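Workshop notebook, Irkisa tray line project
Entry 5/17/22
Recorded by L. Sayegh

Purpose of entry: to record the effect of the arm trials on the staff of the Dillmont kitchen, as requested by Citlow at the last review.

Log total to date is 595 attempted placements, of which 209 required a person to step in. Most interventions were with fruit. Cutlery faults are fewer but take longer to clear, and the operator must re-home the arm before continuing. The grip force setting was left unchanged for this block.

Staffing. The tray line has 19 employees across both shifts. Three have been trained as operators and now spend part of each shift at the monitor. They report less strain in the wrists and shoulders. They also report that the work is lonelier — the line was a place to talk, and the station is set apart from it. This should go in the report to Citlow in their own words.

Pay grade for operators is still not settled. The present arrangement treats the station as a temporary duty, and two of the operators have asked in writing when that will end. I have no answer to give them before July.

Pace. The line lead asked whether the arm would set the speed for the hand packers. It does not at present, and I have asked that no target be posted until the intervention figure comes down. Packers have begun to wait on the arm out of courtesy, then hurry to recover the lost time. Supervisors have been told to discourage this.

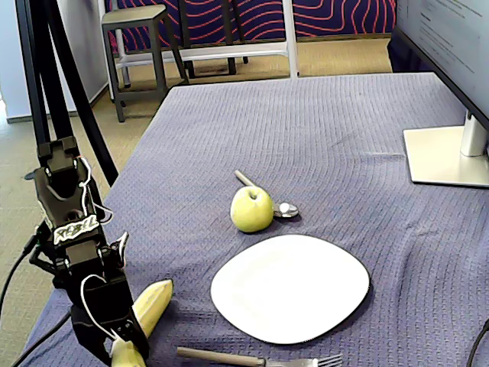
Training notes need revision. Section 3 assumes the reader already knows the stop procedure, and the new operators learned it by word of mouth. A printed copy is to be kept at the station, with the extension for maintenance on the same page.

Open items:
Written reply to the two operators — Sayegh.
Break rotation so that no one stays at the station for a full shift — line lead.
Repeat the fruit block at a lower approach speed and log it separately.
Ask Citlow whether intervention time counts as downtime. The current sheet counts it as both.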